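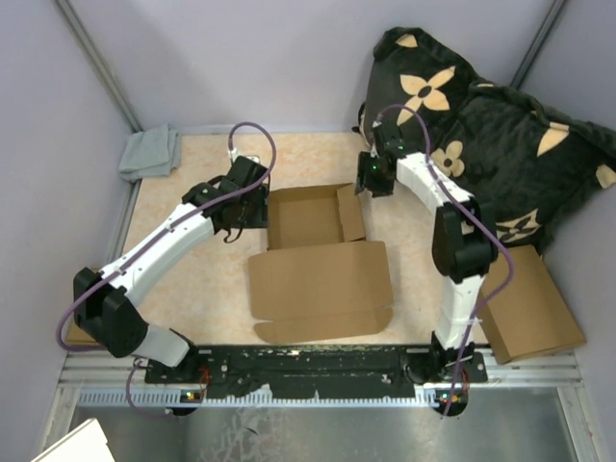

Tan marble-patterned work surface with pale lavender-gray walls

Matching an existing lavender-gray wall color when the paint record is missing

Posted by Oratile Molefe, 2022-09-13

Our office is responsible for the upkeep of several small workrooms in the Masilela building. The walls in these rooms are a pale lavender-gray, and the work surfaces are tan with a marble pattern. The surfaces will be kept. The walls are due for repair in a number of places where shelving has been taken down, and we would prefer to touch up those areas and leave the remainder as it is.

The record of the original paint has been lost. The only information on file is an invoice from May, which lists "Flonham interior, eggshell" and gives no color name or number. The supplier has advised that the Flonham interior line contains 19 grays and that several of them have a violet undertone. We obtained two sample pots on the basis of the printed color card. Both appeared correct in the can and both were visibly wrong on the wall. One dried pink beside the tan surface, and the other dried blue.

Guidance is requested on the following points. Is there a dependable method of matching the color without the original record? If an exact match is obtained, can the repaired areas be expected to blend, or should whole walls be repainted? Finally, is it advisable to keep a lavender-gray next to tan at all, given that a full repaint may be needed in any case?

Shared 5 times

Delero Facilities Desk

The printed card should not be used for this purpose. Card colors are produced with ink or a thin coating, and pale grays with a violet undertone are among the shades most likely to be misread from them. The recommended procedure is to take a physical sample of the existing finish to a paint counter that has a color-reading instrument.

Select a location that will not be noticed, such as the area behind a switch plate. Turn off the power to that circuit before removing the plate. Score a square with a sharp utility knife, wide enough to cover the reading window of the instrument, and lift the paint together with the paper facing of the wallboard. The sample must be flat and clean. Wipe the wall with a damp cloth beforehand and allow it to dry, as a film of dust or grease will shift the reading toward yellow.

Request the smallest available quantity of the resulting mix and apply it to a piece of heavy white card, two coats, with the drying time stated on the can observed between them. Hold the card against the wall in the morning, at midday, and under the room lighting after dark. A color that agrees under one light source and not another will be noticeable in daily use. The counter can usually adjust the formula by a small amount if the difference is described clearly ("slightly too pink in daylight" is sufficient).

With regard to blending, a correct color is only part of the matter. Eggshell has a low sheen, and sheen changes with age and cleaning. A patch in the center of a wall will often be visible from the side even when the color is exact. Our standing practice is to fill, sand, and prime the damaged areas and then to repaint the wall from corner to corner. The corner provides a natural stopping point, and slight differences between adjoining walls are seldom noticed.

Please record the final formula, the sheen, and the batch number, and place a copy inside the door of the nearest storage cabinet as well as in the office file.

100 readers found this helpful

wallsandtrim_R

Agree about the switch plate. Just buy a gallon of plain white and do the whole room. Gray always looks dirty after a couple of years anyway, and white you can get anywhere.

2 readers found this helpful

Harbor Street Property Office

The reply above regarding white paint may suit some buildings, but it should be noted that a bright white beside a tan patterned surface tends to make the surface look darker and more yellow. A pale lavender-gray is a reasonable companion to tan. Violet and yellow sit opposite each other on the color wheel, so each makes the other appear somewhat stronger. This is the likely explanation for the sample that dried pink. The test card should therefore be viewed standing upright on the work surface, against the wall, and should not be judged alone in the middle of the room.

Two further remarks on preparation. Filler absorbs paint more readily than the wall around it, and unprimed repairs will show as dull spots through any number of finish coats. We have used Clokuteck stain-blocking primer on old bracket holes and found one coat adequate. Where shelving stood for many years, the protected strip of wall may differ in shade from the wall on either side of it. Do not take the color sample from such a strip if only touch-up is planned.

For a room of ordinary size, painting three walls corner to corner requires about half a day for each coat, excluding filling and sanding. Cover the work surfaces fully and remove the tape while the last coat is still slightly soft.

Shared 2 times

Contact the Community Desk | Copyright 2022 Delero Community Help | Back to top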